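Kermani Robotics Club
Pre-run safety checklist, simulated kitchen task, with comments

Complete this before any student sends commands from the simulator to the club arm. Mark each line OK, FIX or N/A.
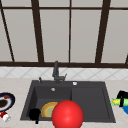
Rimwood, February 3, 2025

Inspector: Mitra Mousavi
Scene: Urton kitchen, sink station

1. Stop key tested on both laptops. OK
2. Link to the real arm switched off. OK
Comment: Leave it off until line 7 is cleared.
3. Gripper marker shows in the view. OK
Comment: The red ball overlaps the plate in the left basin and the front edge of the sink. Raise the start point before the first move.
4. Objects clear of the path. FIX
Comment: The pot or mug at the front left of the basin has its handle over the sink edge. Move it back. The corn on the right counter can stay.
5. Speed limit set to 5 percent. OK
6. Log file saves after 3,000 steps. OK
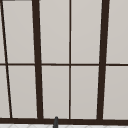

7. Camera angle. FIX
Comment: Camera settings have to be checked again each time the Ikama scene file is loaded. The view must take in the whole sink and the counter on both sides. With only the tip of the gray post showing at the bottom of the window, a driver can't judge clearance. Tilt down and save the setting under the team name.
8. Spotter named for each driver. OK
9. Safety glasses, 16 pairs, in the bin by the door. OK
Comment: 2 pairs are scratched. Replacements have been on the order list since November.

Lines 4 and 7 are open. No hardware runs until both are initialed.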